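Two Hands, One Waistband: Gindero's Garment Kit Under Review

Teaching a robot to fold laundry starts with a person folding laundry. The Gindero Pair is a kit for doing that part properly: two hand-held grippers, a recording unit, and software that turns an operator's movements into training data for a two-arm cell. The company sells it to laundries, garment finishers and the integrators who serve them, either outright or as a monthly service in which Gindero also trains the model.

We spent 10 working days with the kit at Tisach, a contract finishing shop that packs underwear and sportswear for several labels. The shop has been looking at automated folding for years. Nidia Villca, who runs its process engineering, has tested three fixed machines in that time and bought none of them. Her complaint is changeover. A plate folder handles shirts at high speed and then needs a technician before it will accept anything else.

The Pair takes a different route. The operator holds one gripper in each hand and works the garment with the same parallel jaws the robot will use. Finger travel and hand position are logged along with video from the grippers. If a motion can't be done with two blunt jaws, the operator finds out at once, and the robot program never inherits it.

We asked for stretch underwear as the main test. Small knit items are harder than towels or shirts. They slide, they have no stiff edges apart from the waistband, and the front panel is sewn to a contour and does not want to lie flat. Boxer briefs in white on a white work surface add a vision problem on top of the handling problem, and the black band is the only strong contrast available.

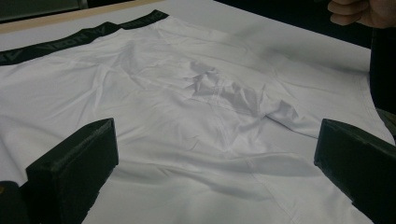
Setup and fit

Gindero quotes half a day for installation, and that was accurate. Calibration is done with a printed target and has to be repeated if the recording unit is moved. The software walks through it clearly, although the progress bar stops for long periods without comment.

The grippers are heavier than they look in the sales material. Each trigger has a long pull and a firm return spring. Our operators adjusted within an hour, but by mid-afternoon most of them wanted a break after every set. Gindero supplies one handle size. A smaller one would help.

The fingers are plain blocks. They hold a hem or a folded edge securely and are much less capable with a single layer of thin knit lying flat. The working method is to push a small ridge into the cloth with one finger and close on the ridge. It takes practice, and the manual gives it a single paragraph.

Collecting the data

Vasiliki Gkikas, the applications engineer Gindero assigned to the trial, set a target of 58 accepted demonstrations for the first garment. An accepted demonstration is one the software has checked for tracking loss, dropped video and incomplete finger data. We recorded 78 to get there. Most rejections came from one gripper blocking the tracking of the other, usually when the operator's wrists crossed during the second fold.

"Cross your wrists and the robot can't follow you anyway," Gkikas said. "The rejection is doing its job." That is fair, but the software reports the fault only after the recording is saved. A warning tone during the motion would save a good deal of repeated work.

Operators were told to vary the starting position: waistband near, waistband far, garment turned at an angle, front panel left bunched or smoothed out. Garments that always start in the same place produce a model that works only in that place.
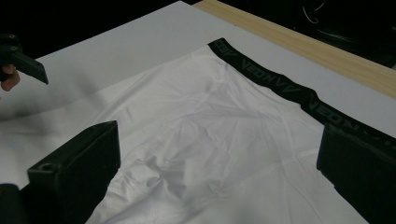
Review of the recordings is the strongest part of the package. The editor, called Chambi, plots finger opening against time below the video, so a missed grasp shows up as a jaw that closes fully on nothing. Trimming is quick. Labels can be applied to a whole batch. Export to Gindero's own training service is one step, and export to open formats works but drops the labels, an omission the company says it will correct in June.

On the robot

The trained model ran on a Casora two-arm cell at Gindero's workshop, using the same finger blocks. It completed the fold on most attempts when the garment was placed by hand. Cycle time was about 2 minutes, far too slow for Tisach's line. Failures were mostly at the first grasp, where the jaws closed above the fabric or took both layers when one was wanted. Once the waistband was held at both ends, the rest of the fold was reliable.

Villca's view is that speed can wait. She is more interested in how long a second garment takes to add, and the trial was too short to answer that. Tisach has extended the rental and will try a ribbed vest next, with the operators who recorded the briefs.

The kit is well built and its software is better than its ergonomics. Shops with a single high-volume product should stay with a plate folder. For mixed work, the rental is the sensible way in — purchase makes sense only after a second product has been trained on site.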